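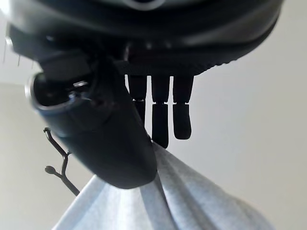
Blue-gray cloth under the fingertips.

Notebook, cloth bench, 24 April 2026

Started the day meaning to sort the whole Julier bundle and got as far as the blue-gray piece, which I liked so much I kept going back to it! It's soft and matte, no shine to speak of, and it takes a fold without arguing. I had it down as a drill for the dust covers (the Zilcombe order, the one that has to be ready by September) but now I'm wondering if it's too nice for that.

I've been fussing over draping again. My rule so far: let the cloth hang over the stand first and leave it alone for a minute, then take the two top corners and bring them out sideways until the top edge goes straight. If I pull before it has settled I get a diagonal crease running down from one corner, and then I'm chasing that crease for the rest of the morning. Last week I lost 2 whole sessions to it — my own fault, I was in a hurry and hadn't pressed anything.

Corners matter more than I wanted them to. A pinch right at the tip gives a nice level edge but the cloth wants to slide out. A deeper pinch holds better and bunches. I keep landing somewhere in between and writing "a bit more" in the margin, very scientific.

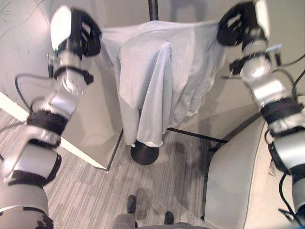
Pale cloth and pressing

I switched over to the notes on pressing down after that. With the blue-gray I want a light touch on top, fingertips only, and then out toward the sides. White shows every dent, so I'd go lighter still on anything white and smooth it twice.

Things to remember for Monday: the Sternum iron is still on the wrong shelf, the lint roller is finished, and swatch 129 has no label (I think it's the Prasertsri cotton, but don't quote me). Also we need more pins. We always need more pins.

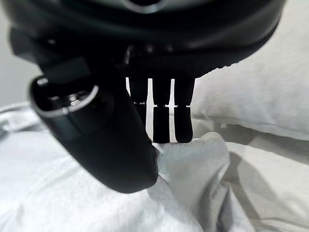

Written up by the cloth bench, Friday afternoon

Fingertips on white fabric, so back to my question about how hard to press. I still don't have a number I trust. What I'd like is 3 tries at each pressure on the same piece, pressed flat between tries, and a proper look at the marks under the window. If anyone has the good ruler, please put it back in the drawer — I'll need it for the edges.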